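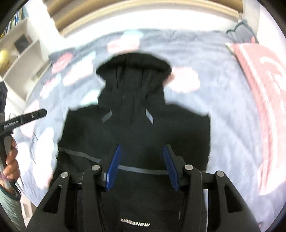

How long should a seam on a hard floor be left before the joint is trafficked after re-welding?

Leave a hot-welded joint in sheet vinyl until the rod has cooled to room temperature and has been trimmed twice, then keep rolling loads off it until the next day. Foot traffic can resume after the second trim.

October 21, 2019
By Orsolya Somogyi

The procedure below covers a seam that has opened in homogeneous or heterogeneous sheet vinyl, 2 mm thick, fully bonded to a concrete or plywood base. It does not cover loose-lay sheet, cushioned domestic vinyl or linoleum. Linoleum takes a different rod and a different groove depth.

Check the base first. Press along both sides of the seam with a thumb. If the sheet moves or clicks, the adhesive has let go and welding alone will not hold. Lift the edge, scrape out the old adhesive, apply fresh adhesive with a fine notched trowel, and roll the area. Let it set for the full time printed on the tub. On the Zotolmont clinic job we welded too early over new adhesive and had a row of small bubbles beside the joint.

Tools

Hot air welding gun with a speed nozzle
Hand groover
Crescent knife and trim plate
Weld rod matched to the sheet
Stiff brush, vacuum, lint-free cloths
Offcut of the same sheet for a test weld

Removing the old rod

Score both sides of the failed rod with a hook blade, keeping the cut inside the old groove. Pull the rod out at a low angle. Where it is still fused, shave it out in short lengths. Stop at sound weld, and go 40 mm past the last visible gap in each direction.

Run the hand groover along a straightedge. The groove should reach two-thirds of the sheet thickness and no more. If it goes through to the base, the rod will sink and the finished joint will be hollow. Vacuum the groove, brush it, and vacuum again. Floor polish left in the groove is the usual cause of a second failure. Strip polish from a band on each side before grooving, rinse, and let the floor dry.

Welding

Set the gun by test weld, whatever the dial says. Weld a short length on the offcut, let it cool, and try to pull the rod out. It should tear before it releases. If it peels cleanly, raise the heat or slow down. If the sheet has browned or gone glossy beside the groove, do the opposite.

Taper both ends of the groove into the existing weld. Start on the old rod, feed the new one through the nozzle, and move at a steady pace with the nozzle foot parallel to the floor. A small even bead should show on both sides of the rod. Do not stop halfway. If you must, cut the rod, let the end cool, taper it and overlap.

Trimming

Make the first pass with the trim plate under the knife while the rod is still warm. This takes off most of the height. Make the second pass with the knife flat on the floor, only after the rod is fully cold. Warm rod shrinks as it cools, and a joint trimmed flush too soon ends up dished and holds dirt.

Géza Fodor keeps a separate blade for the second pass. A nicked blade leaves a line that shows under corridor lighting.

Reinstate polish once the joint is cold and clean, feathering it into the old coat.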